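Most players I know keep far too many hand notes and read none of them. I used to be one of them. After a year on Starnia I had 260 notes on opponents, and when I sat down on a Sunday night I never opened one.

So I cut the list to 64. If a note didn't tell me what to do on the river, it went. My play got calmer, and I stopped timing out on small decisions.

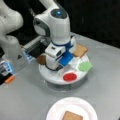 The sites could help. Ullia lets you colour a player's name but gives you no way to sort by colour — a strange gap for a room that charges what it does. I'd give up the animated tables for a decent search box. Until we get one, keep your notes short and delete the old ones every March.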